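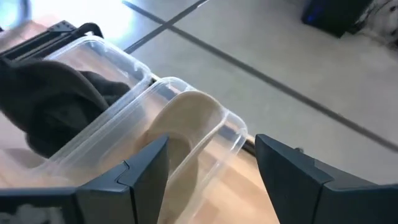 Clear Tubs: Your Questions

Do clear containers make you tidier?
Not by themselves. I've been hearing that claim for years, mostly from people with containers to sell. A see-through tub shows you what's in it, so you stop opening four lids to find one glove. If you own too much stuff, you will now be able to see all of it.

Should I put lids on?
For a drawer or a shelf you use every day, I wouldn't bother. Lids get lost and they slow you down. Under the bed is another matter, because of the dust.

Something soft keeps creeping over the side. Is the tub too small?
Probably, or it's been stuffed in any old way. Dark knits and cloths spring back once you let go of them. Fold, press the air out, try again. If it still spills over the wall, get a bigger tub and stop arguing with it.

Can I keep one thing per tub?
You can, and plenty of people do. I'm doubtful about giving a whole container to a single bit of card, but if it's an awkward curved shape that gets crushed among other things, fair enough.

Front to back or side by side?
Front to back uses a deep shelf better. The catch is that whatever is in the rear tub gets forgotten. Éabha Daly wrote in to say she swaps hers over every June. I asked if she had ever found anything worth keeping in the back one and she has yet to answer.

Are the Trulta ones worth the extra?
I had 2 Trulta tubs and 2 cheap ones from the market on the same shelf. After 5 months I couldn't tell which was which without turning them over. Buy whichever fits the shelf, and measure the shelf first.

Why do mine look hazy?
Could be fine scratches, could be washing-up residue. Also, one clear wall behind another never looks perfectly clear, whatever the packaging promises. Warm soapy water and a soft cloth are worth a go. I wouldn't pay for a special spray.

Do I need labels?
On a clear tub? Daithí Egan says yes, as other people in the house can't be trusted to look. I say if they won't look through the side they won't read a label either.

How many should I start with?
Fewer than the multipack. Sort the pile before you go shopping.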